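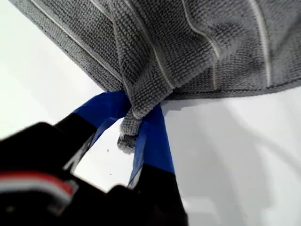
Before you ask your Wudodus arm to fold anything, please spend an evening with it on one cloth and nothing else. Folding is still the chore that machines find hardest, and we would sooner you heard that from us than found it out with a basket of shirts waiting. A grey microfibre cloth with pale stripes is a lovely thing to begin on, as the stripes bend with the fabric and show you how far the grip has pulled it in.

4.1 Picking up and laying down
1. Clear the table and smooth the cloth by hand.
2. Choose Lift, slow speed, and let the fingers close near a corner.
3. Wait for the cloth to hang still, then choose Lay.
4. Repeat 30 times before you move on to Fold.

Note: If the fingers come up with nothing, lower the grip height by 3 mm and try again – a little patience goes a long way at this stage.

Caution: Keep your hands well back until the arm has stopped.

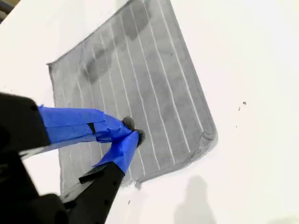 Akinyi Mfaume wrote to us in April to say that she can still fold a whole pile of tea towels in the time her arm takes over one, and that she wouldn't trust it with a fitted sheet at all. We wouldn't either, just yet! Please leave sheets to human hands and carry on to 4.2 with your cloth.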